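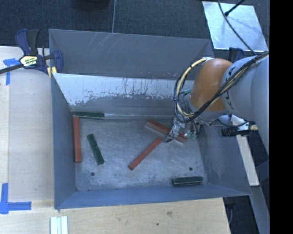 Red and green blocks on a scratched metal floor.

4. Looking after bare metal bins and trays

27 August 2023 – Testum Workshop Guides

This section covers the Lirnow line of open bins, but most of it holds for any bare metal tray. The maker's leaflet says the surface "stays like new with normal use." Treat that as sales talk. Bare metal marks, and the first scratch usually arrives within a day.

4.1 Before first use

1. Peel off all the protective film, including the strip under the rim. Film left on through a summer bakes into glue.
2. Wash the inside with warm water and a little dish soap.
3. Dry it with a cloth. Air drying leaves spots.
4. Set the bin on a level surface and press each corner. If it rocks, send it back. The leaflet suggests "gentle bending," and we have yet to see that end well.

Note: The factory oil is supposed to wipe off dry. It doesn't. Use the soap.

4.2 Scuffs and scratches

1. Rub the mark with a damp cloth. Plenty of "scratches" are smears left by whatever was put down there.
2. If it stays, run a fingernail across it. If the nail doesn't catch, leave it alone.
3. If the nail catches, sand lightly with 400 grit paper, always along the grain.
4. Move up to 2,000 grit only if you care about the shine. For a work bin, we wouldn't bother.

Caution: Do not use steel wool. It sheds bits that rust, and the rust gets blamed on the bin.

Caution: Wear gloves near the rim. Prullis bins in particular have edges that are called "rolled" but can still cut.

4.3 Coatings and sprays

Melnychuk sells a clear spray that claims to stop scuffing. We tried it on one tray in February. It looked good for roughly 2 weeks, then began to flake where things slid across it, and taking off the rest was more work than the scratches had ever been. If you still want to try it:

1. Test a patch on the underside.
2. Spray outdoors, in thin coats.
3. Keep coated bins away from food – the can says "safe when cured" but gives no cure time.

A cut-to-size rubber mat costs less. Lift it out and dry under it if it gets wet.

Related sections
Choosing a bin size
Labels that stay on
Rust: what to sand and what to throw out

Testum Workshop Guides | Contact | Back to top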